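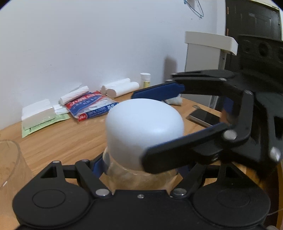 The Padcombe Pantry Label Set is a roll of 30 write-on labels, a marker, and a small card of instructions that most people throw away and then email us about. It was designed for anyone who has ever opened a cupboard, found two identical white powders, and settled the matter with a wet finger. Labels go on glass, tin and most plastics, including the clear jar with a big rounded white cap, a shape that gives label makers trouble. The cap takes up the space where a sensible person would write "cumin," so the label has to go lower down, on the curve, and stay there.

Ours stay there. We have had a set on the shelves at the Drerkdale shop through two summers and a leaking skylight, and the only one to come off was removed by Timothée Maillard, who wanted to see if it could be done. It took him most of a lunch break and a butter knife.

What you get

One roll of 30 labels, off-white, matte finish
One black marker, fine tip, cap included (please put it back on)
One instruction card

Sizes

Small – for spice jars, vitamin bottles, and the tin of buttons every household owns
Large – for flour, rice, pasta, and anything bought in a quantity you now regret

Each roll is a single size. If you want both, order both. We tried a mixed roll for a while and people ran out of small ones first and wrote us long letters.

How to put them on

Wipe the jar with a dry cloth. If it used to hold olives, wash it, dry it, and wash it again. Write on the label before you stick it down, unless you enjoy writing on a cylinder. Press from the middle outward and leave it alone until the next morning.

The ink needs a minute to set. Josiane Besson in our packing room says thirty seconds is plenty, and Josiane's flour is labeled "Hour."

How to take them off

Warm water and patience. Soak the jar up to the top of the label, wait until the edge lifts, and peel slowly. Don't use a scouring pad on plastic; it will remove the label and also the part you can see through. Leftover glue comes away with a drop of cooking oil on a paper towel.

Will they survive the dishwasher?

The large ones will, on the top rack, for a good number of cycles. The small ones will try. The writing fades before the glue does, so you may end up with a very secure blank.

Freezer use

Fine, as long as the label goes on at room temperature. Sticking one onto something already frozen is a waste of a label, and in three months you'll be thawing a mystery. We recommend writing the month as well as the contents. "Soup, October" tells you a lot more than "Soup," and a great deal more than "Soup?"

What customers say

"I labeled everything in the kitchen and then kept going. My husband asked me to stop at the fuse box." – Bernadette Perrin

"Good glue. The marker is better than it needs to be. One star off for the card, which I lost." – Woo-jin Bae

"Bought the small roll, needed the large. My own fault, but I'm telling you anyway." – Solène Coste

Ordering

Item number 3067. Please say small or large in the notes box, as the website has views of its own about which one you meant. Orders placed before noon go out the same day from Drerkdale. Refill rolls come without a marker, on the theory that you still have the first one. If you don't, it's probably in the drawer with the batteries and the takeout menus, and replacement markers are sold separately.

Unopened rolls can be returned. Opened rolls can't, even if you only used one to see what it was like.

Also from Padcombe: the Skurgate jar funnel, wide neck, and the Boyer shelf riser, for people who own more jars than shelf.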